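The three-item snack rule, and why I'm not sold

15th July

My brother-in-law forwarded me one of those newsletters again. This one comes out of a wellness outfit called Skemik, and the idea is the "desk trio": every afternoon you put out one drink, one fruit and one packet of something, and you eat from those and nothing else until dinner. According to them this cures grazing. They also sell a tray for it, in case you were wondering where the money comes in.

I don't own the tray and I'm not going to. I do have a dark gray tabletop and a grocery store, so I figured I could manage.

My trio was a can of 7 Up, a small orange and a little black snack packet from the drawer where those things live. The newsletter would not approve of the soda. It wants "infused water," and I have paid for infused water before and it tasted like a cucumber had been in the next room. 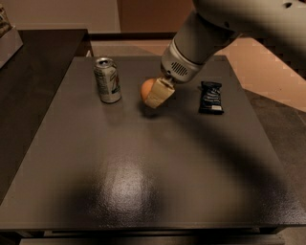
What the newsletter claims

The pitch is that seeing your food laid out makes you eat less of it. Maybe. I've had a bowl of candy laid out in front of me every December of my adult life and can report no such effect. Skemik says it had 500 people try the trio and that most of them "felt more in control." I'd like to know what they felt in control of, and who asked them, and whether the tray was free.

There's also a bit about order. You're supposed to line the things up and work along the row, drink first, packet last, so by the time you get to the salty stuff you're already full. I put the orange in the middle like they said. That part I'll give them, because an orange between you and the chips is a real obstacle. You have to peel it, and then you have to wash your hands, and by then the phone has rung.

But a small orange is not lunch. Neither is a packet that size, which is mostly crinkle. Thijs Jacobs, who I worked with for years, kept the same kind of thing in his desk and called it "paying for air." I thought he was being cheap at the time.
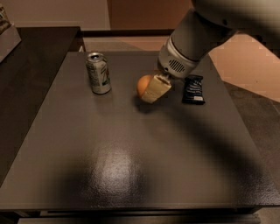
How it went, such as it was

I kept at it for 12 days. The newsletter says 4 weeks, but it also says to journal, and I had to draw the line somewhere.

The soda was the first thing gone every time, which tells you how much the lining up matters. The orange I ate on most days. The packet I opened on all of them, usually standing up, and on two of those days there was a second packet that I don't think the rules allow for.

Did I graze less? A little, I suppose. I also ran out of crackers that week and didn't go to the store, so I wouldn't put money on the row of snacks being the reason. That's my trouble with all of these schemes. You change one thing, something else changes on its own, and the newsletter takes the credit.

I'm keeping the orange part. Oranges are cheap right now and I like having one out where I can reach it. The matching tray is on sale until the end of the month, I'm told, and they can keep it.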